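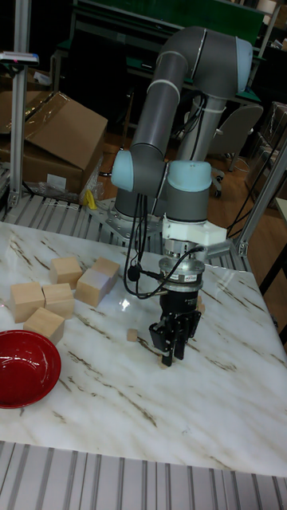 Plain blocks are boring, according to one reply to the last newsletter, and children only want the painted ones with letters on. Wouldn't I be better off writing about something people might buy in a shop?

Well, I've thought about it for a fortnight and I'm afraid I'm going to carry on regardless! I love a plain wooden block. I love the pale ones best, left bare, with nothing on them to tell you which way is up. A block with a letter B on it has a right way round, and you can see even quite small children turning it until the B is facing front. A bare one can stand up, lie down, lean on its neighbour or go in a bowl and be soup. (It is very often soup in our house. I have been served a lot of soup.)

The other thing I'd say for them is the mixture of sizes. If you buy a boxed set everything tends to be a multiple of everything else, and it all stacks very politely, and the towers come out looking like the one on the lid. Ours came from all over. Some were a jumble sale bag, some came from the wood bin at Okoth, the timber place behind the station in Mustbridge, where they let you fill a carrier with offcuts for 2 pounds if you go before they sweep up. So we've got long ones and chunky ones and then the little cubes, which are the first to go under the sofa and the first to be asked for. A small cube is a chimney, a loaf, a passenger or the baby. I'd keep a few of them by in a jar if I were you, well out of toddler reach, as the smallest offcuts are no good for anybody who still puts things in their mouth.

If you do go the offcut route, give yourself an evening for sanding. I start with 100 grit on the sawn ends, knock the corners off while I'm at it, then go up to something finer until I can run a pair of tights over the block without it catching. That's my mother's test and I've never found a better one. Don't bother with the very knotty bits, they take ages and they still feel horrible. I did try Tadeck oil on one batch, which smelled nice and made them all go the colour of weak tea, and the children ignored them completely. Back to bare wood.

Now, surfaces. I used to think blocks belonged on the carpet, and I was forever wondering why everything fell over. A hard, smooth top is so much better! A marble-patterned one is lovely with pale wood, the veins turn into roads and rivers without anybody having to draw them, and there's a proper clack when you put a block down. It's noisier when the tower goes, I grant you. A tea towel under the building site helps, though you lose the rivers.

Tidying up is where I get the most letters, so here's what we do. No sorting. I had a Clumex divided tray for a while, with a compartment for each shape, and I was the only person in the family who ever used it. These days it's a shallow bowl on the table for the little ones (red, because I can find it) and a canvas bag for everything bigger. A shallow bowl is better than a deep one as you can see what's in it and nobody has to tip the lot out to find one cube. Put the bowl at the corner before you start and half the clearing up happens by itself, especially if there's soup on the menu.

For washing, a damp cloth, a wipe, and then stand them on end on a rack overnight. Please don't soak them. I did a whole bag in the bath once and the ends went furry and I had to get the sandpaper out all over again.

So, to my correspondent, I hope we're still friends, and if you have a set of painted ones going spare I would honestly rather like to see them. We'll be swapping blocks at the Mustbridge toy morning in January, so bring a bag of anything wooden that's lost its box. Odd ones welcome, splintery ones less so. I'll have sandpaper with me and there'll be a kettle on. Next time it's jigsaws, and what to do when there's a bit of sky missing.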